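Dishwater Use in Shared Student Kitchens
Yurani Henao

Introduction

Plaven Hall has one shared kitchen on each floor and no dishwashers. The building's water bill is split evenly among residents, so there is little reason for anyone to watch the tap. My project asked how much water goes into washing dishes by hand and whether a simple change in method would lower it.

Method

I compared two methods. In the first, the tap runs the whole time. In the second, the dishes are washed in a filled basin and rinsed together at the end. A clip-on flow meter was fitted to the kitchen tap, and residents wrote down which method they used on a sheet by the sink. The log ran through January and covered 206 washing sessions.

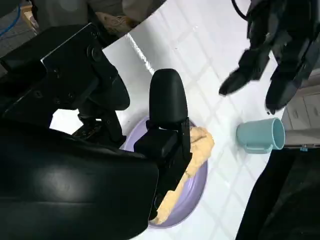

Figure 1. Yellow sponge-like item and lavender plate.

Sessions with no method written down were left out of the comparison but kept in the total. Cooking pots were logged separately, as many of them had been left to soak overnight and the soaking water did not pass through the meter in the same session.

Results

Total use for the month was 1,954 liters. Running-tap sessions used 1,296 liters and basin sessions used 658. Evening sessions were longer than morning ones under both methods, mostly due to greasy pans. 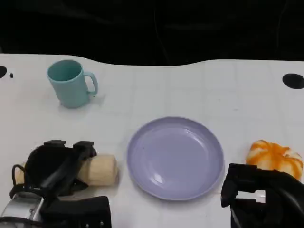
The sheet also had a space for comments. Several residents said the basin method felt less clean, and two said the basin was too small for dinner plates. One asked for a second drying rack.

Discussion

The two groups were not the same size, and people chose their own method, so the totals cannot be compared directly. A better design would assign a method to each floor and switch halfway through.

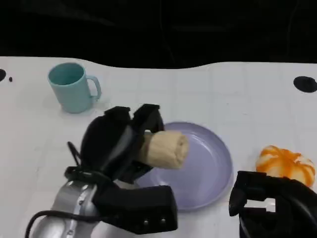 Department of Environmental Studies | Student Projects

I would also record the number of dishes in each session. Without it, a single cup and a full dinner load count the same. The meter and blank log sheets are available to any student who wants to repeat the work on another floor.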